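Workshop notebook, Hultow bench
Tuesday, August
Entry by Elaheh Farahani

Purpose of the session. To continue the clearing-up trials on the tray task and to record, for the benefit of the Jikent group, where the arms stand in relation to ordinary household chores. The question put to us at the last review was whether a machine can yet be left to clear a tea tray without supervision. The present entry does not settle that question, but it should be read together with the August summary.

Task as set. One lightweight plastic cup is to be lifted from the tray and placed in the washing-up area. The potted plant remains where it is and must not be touched. Contact with any leaf is to be entered as a fault, even if the cup is afterwards delivered correctly. This rule was queried by Jorkau, who consider it too strict. It has been kept, on the view that a person clearing a table at home would be expected to leave the plant alone.

Starting conditions. Cup upright and standing close to the plant. The arm begins low over the left part of the tray and has to travel across it to reach the cup. Lighting as normal for the room, ceiling lights on and blinds not adjusted. Grip force at the setting agreed with Gyamfi and unchanged from the previous session.
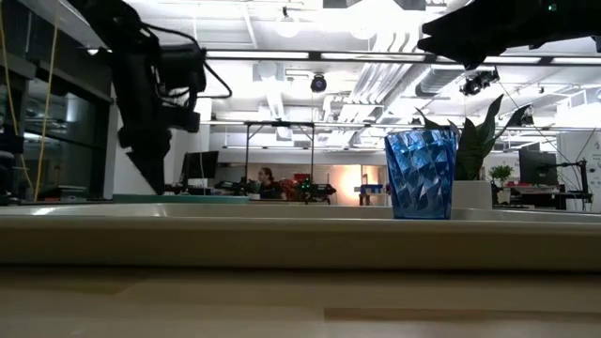 Tray layout with the blue faceted cup and the plant behind it; gripper lowered at left.

Results. Nine attempts were made before the midday break. Five were completed without fault. In two of the others the cup was lifted correctly but a leaf was brushed on the way up. In one the gripper closed short of the cup and returned to its start position with nothing held. In the last the cup was tipped on to its side and the run was stopped by hand. After the break the same layout was used for eight further attempts, with the approach angle made steeper. No leaf contact was recorded in that set, but the arm was noticeably slower and two runs passed the time limit.

Observations. The cup remains the more difficult of the two objects to locate. It lets light through, and its cut surface breaks up the reflections from the ceiling, so that the estimated position of the rim shifts between one reading and the next. The plain white mug used in the spring gave no such trouble. It would be a mistake to return to the mug for the sake of better figures, as households own both kinds.

The leaves are a separate matter. They are long and do not lie in one plane, and the planning software treats the plant as a single upright block. This is safe where there is room to spare. With the cup standing directly in front of the planter, the block overlaps the space above the rim and the planner either refuses the approach or chooses one that is needlessly wide. The steeper angle avoids the difficulty without curing it.

Comparison with hand work. I cleared the same tray myself several times at an unhurried pace and did not need to think about the plant at all. I mention this because the written reports from Jikent give completion rates only, and a reader could come away with the idea that the chore is nearly solved. In my opinion the lifting is close to acceptable. The judgement of what surrounds the object is some way behind it, and that is the part a householder would notice first.

Log. The running total for this task now stands at 362 attempts across all layouts. Totals by layout are in the shared sheet and are not repeated in this entry.

Actions.
Gyamfi to be asked whether the grip force may be lowered one step for plastic cups.
Plant model to be divided into planter and foliage before the next session.
Time limit to be reviewed with Jorkau — the present figure was set for the shallow approach.
Repeat the morning set with the cup moved a hand's width to the left, all other conditions the same.

Arms parked and power isolated at 16:40. Cup washed and returned to the shelf. Plant watered.

E.F.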